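Carretero publie les résultats de son essai comparatif de pinces à main pour le rangement du linge et des petits objets souples

COMMUNIQUÉ DE PRESSE
Wivstead, août

Carretero, bureau d'études spécialisé dans la préhension, annonce aujourd'hui la fin de son premier essai comparatif de pinces tenues à la main. L'essai a été conduit avec l'atelier Wusley, qui fabrique les doigts et les patins, et il a porté sur une question simple : quelle combinaison de doigts et de patins permet de saisir correctement des objets souples, légers et froissés, dans une chambre ordinaire ?

Les pinces à main sont de plus en plus utilisées pour enregistrer des gestes qui seront ensuite reproduits par un bras robotisé. L'opérateur tient la pince, il fait le travail comme il le ferait chez lui, et une caméra enregistre. Le choix de la pince a donc une grande importance, car un défaut des doigts se retrouve plus tard dans tous les gestes appris. Or, les fiches techniques des fabricants donnent le plus souvent des valeurs obtenues avec des cubes et des cylindres rigides. Un mouchoir ou un emballage vide se comporte d'une autre manière.

Un essai dans des logements habités

Carretero a choisi de ne pas travailler sur une table de laboratoire. Les essais ont eu lieu dans des chambres et des salons prêtés par des habitants de Wivstead, avec les lits, les coussins et les vêtements qui s'y trouvaient. Les opérateurs avaient comme consigne de ne rien préparer avant la séance.

Six configurations ont été comparées. Elles se distinguent par la forme des doigts (droits ou articulés), par la longueur des biellettes et par la surface des patins. Chaque configuration a été utilisée par sept opérateurs, et chaque opérateur a effectué 50 saisies par configuration. Les objets étaient classés en trois familles : les petits déchets de papier ou de plastique, les vêtements légers, et les tissus épais comme les pulls ou les couvertures.

Une saisie était considérée comme réussie quand l'objet était levé au premier contact, transporté et déposé sans tomber. Quand la pince prenait en même temps la couverture qui se trouve dessous, la saisie était notée comme un échec. Cette règle est sévère, mais l'équipe la considère nécessaire : un robot qui tire la couverture avec le mouchoir dérange tout le lit.

« Au début, nous avons pensé que la force de serrage serait le critère principal. Après quelques séances, nous avons vu que les opérateurs parlaient surtout de la pointe des doigts et de ce qu'elle fait au moment où elle touche le tissu », explique Yolanda Barroso, responsable des essais chez Carretero. « Une pince trop forte n'aide pas si elle pousse l'objet devant elle. »

Les principaux résultats

Les doigts articulés avec patins striés ont obtenu le meilleur classement dans deux familles sur trois, les petits déchets et les vêtements légers. Les stries retiennent le bord d'un papier froissé sans qu'il soit nécessaire de serrer beaucoup, et l'articulation permet aux deux patins de rester presque parallèles pendant la fermeture.

Les doigts droits à patins lisses restent préférés pour les tissus épais. Ils entrent plus facilement dans un pli et ils s'en retirent sans accrocher les mailles. Sur les tricots, les patins striés ont parfois gardé un fil au moment de l'ouverture, ce que plusieurs opérateurs ont signalé dans leur carnet.

La configuration la plus courte a été abandonnée par trois opérateurs avant la fin de la série, pour cause de fatigue du poignet. Ses résultats sont publiés à part et ils n'entrent pas dans le classement général.

Pour la caméra, une seule position a été retenue pendant tout l'essai, au-dessus du corps de la pince et dirigée vers l'avant. Les deux patins doivent être visibles quand les mâchoires sont ouvertes, et l'objet visé doit apparaître entre eux avant la fermeture. Les séquences où un doigt cachait complètement l'objet ont été refaites.

Les patins bleus de Wusley sur un lit

La pince à doigts noirs articulés, équipée des patins striés bleus, a été employée entre autres au-dessus d'une couverture bleu clair où se trouvaient un emballage en plastique rouge et d'autres petites choses froissées. Ce type de situation est difficile pour la caméra comme pour la main : les objets sont proches les uns des autres, le support est mou, et le tas de vêtements d'un côté, les oreillers de l'autre, limitent l'angle d'approche.
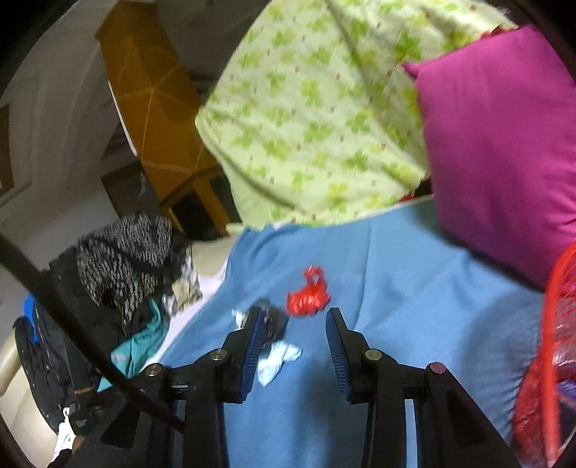
Ce qui change pour les utilisateurs

À la suite de l'essai, Wusley modifie sa gamme sur deux points. Les patins seront désormais vendus séparément des doigts, pour que les équipes puissent passer du strié au lisse sans démonter les biellettes. Les axes de l'articulation recevront aussi un nouveau réglage, car un jeu latéral est apparu sur certains exemplaires après un usage prolongé. Les clients qui possèdent déjà une pince de la première série peuvent demander le kit de remplacement auprès de l'atelier.

Carretero met à disposition le protocole complet, la grille de notation et les carnets des opérateurs, dans un document de 56 pages. Les équipes qui souhaitent refaire l'essai avec leur propre matériel sont invitées à le faire et à transmettre leurs résultats, même partiels.

Une deuxième campagne est en préparation à Pornbridge. Elle portera sur les mêmes familles d'objets, mais avec les doigts montés sur un bras motorisé - la comparaison entre la main et le bras était demandée par plusieurs partenaires. Les contrôleurs seront également comparés, en particulier pour la vitesse de fermeture à l'approche d'un tissu.

« Nous ne prétendons pas avoir trouvé la meilleure pince. Nous avons trouvé laquelle convient pour un papier sur un lit, et laquelle convient pour un pull », ajoute Yolanda Barroso. « Pour la suite, il nous faut surtout des essais faits par d'autres que nous. »

À propos de Carretero

Carretero est un bureau d'études installé à Wivstead. Il conçoit des protocoles d'essai pour les pinces, les caméras embarquées et les contrôleurs, et il accompagne les équipes qui enregistrent des gestes domestiques.

À propos de Wusley

L'atelier Wusley fabrique en petite série des doigts, des patins et des corps de pince, pour un usage à la main ou sur bras.

Contact presse
Yolanda Barroso, responsable des essais, Carretero
Le protocole et les demandes d'interview sont traités par le service presse, le matin de 9 h à 12 h.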